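Virgilio Dizon is between calls when we get him. Two minutes, he says, then talks for 37.

He runs the staff health plan at Fostholm and wants to know why the same knee scan costs 11 times more at one clinic than the next. "Same town. Same machine, as far as I can tell."

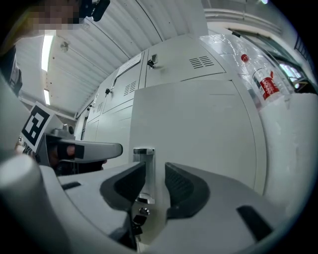 Has he asked the insurer? "Tesen? Twice. They sent a leaflet." The bills go up every June – this year staff pay £47 a month on top. Some have droped out.

What would he change? "Print the prices. On the door, I dont care." Would he move the plan to Hsiao? Long pause. "Ask me after renewal." Phone rings again. He takes it.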